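How Stone Gets Its Stripes

For children aged 9 to 12. Updated Feb 2, 2019.

Most rock looks gray or brown from far away. Close up, many rocks have stripes, spots or swirls. These marks are a record of how the rock was made. This page explains how banded stone forms, why the bands have different colors, and how people cut the stone so that the bands show.

What is a band?

A band is a layer that looks different from the layers next to it. The difference may be in color, in the size of the grains, or in how much light gets through. Some bands are thinner than a hair. Others are wider than your hand.

Bands form in more than one way. In this page we look at 2 of them: bands that build up from water, and bands that are squeezed and folded.

Bands made by water

Rain picks up a gas called carbon dioxide from the air and the soil. This makes the water a weak acid. As the water moves through limestone, it dissolves a mineral called calcite, a very small amount at a time. You cannot see the calcite in the water, in the same way that you cannot see sugar after you stir it into tea.

When the water reaches a cave or a spring, some of the gas escapes. The water can no longer hold all of its calcite, and a thin coat is left behind. Then more water arrives and leaves another coat. The stone called onyx marble is made in this way. It is sold as "onyx," but true onyx is a different and harder stone, made of quartz.

Growth is slow. The floor stone in the Keseo cave gains 2 millimeters in around 22 years. At that rate, a layer 11 millimeters thick takes more than a hundred years to build.

Where the colors come from

Pure calcite is clear or white. Other colors come from small amounts of other material trapped as each coat forms. Iron can give yellow, brown, red or green. Fine clay can give gray. When the water changes, the color of the new coat changes too.

Marble patterns are also copied onto mats and other goods, as on the worktable below. 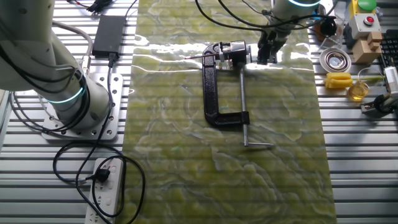

A C-clamp on a mat with a green-and-white marble pattern.

A printed pattern lies only on the surface. In real stone the bands go all the way through, so a chip on the edge shows the same colors inside.

Bands that bend

Bands are not always straight. Water coats whatever it lands on. If the cave floor is bumpy, the first coat is bumpy, and each coat after it follows the same shape. A round bump makes round bands. A ripple makes wavy ones.

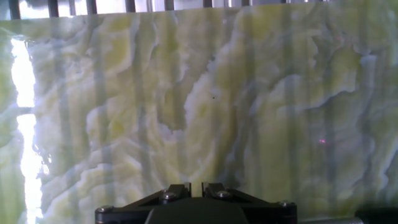 Geologists read a pattern by following one band at a time. Pick a line and trace it with your finger until it ends or meets another line. In the green and yellow pattern here, the lines on the left side of the middle sweep upward in stacked arcs, and those on the right run in long waves. In real banded stone, arcs like these can mark the side of a bump. Long waves can mark a flatter place where the water spread out.

Bands made by squeezing

True marble has a different history. It starts as limestone and is buried deep underground, where it is heated and pressed. The calcite does not melt. Its grains grow into new, larger grains that lock together. Thin layers of clay in the limestone turn into new minerals, and these often become the gray or green veins. If the rock is pushed from the side while it is hot, the veins fold - much like a rug pushed against a wall.

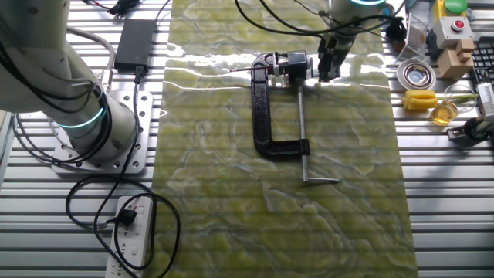 Folding can happen more than once. A vein folded in one direction may later be folded in another, and the result is a swirl that is hard to trace. The old Skokus quarry has a wall where a single gray vein doubles back on itself 11 times.

Cutting the stone

A block of stone can be cut in two main directions. A cut across the bands shows stripes. A cut along the bands shows wide, cloudy shapes, because the saw passes through the tops of the bumps. The same block can give both patterns. The Lenero stone yard once cut 344 slabs from one group of blocks, and no two had the same pattern.

Try it

You need modeling clay in two colors and a length of thread.

Roll the clay into flat sheets and stack them, changing color each time. Push a few small balls of clay under the stack to make bumps, and press the sheets down over them. Pull the thread through the stack from top to bottom and look at the cut side. Then make a second stack and pull the thread through it level with the table, just below the tops of the bumps. Draw both patterns and compare them.

Words to know

Calcite: the main mineral in limestone and marble.
Vein: a thin line or sheet of different material in a rock.
Translucent: letting some light through, but not clear like window glass.

Next page in this series: The Pebbles of Addo Beach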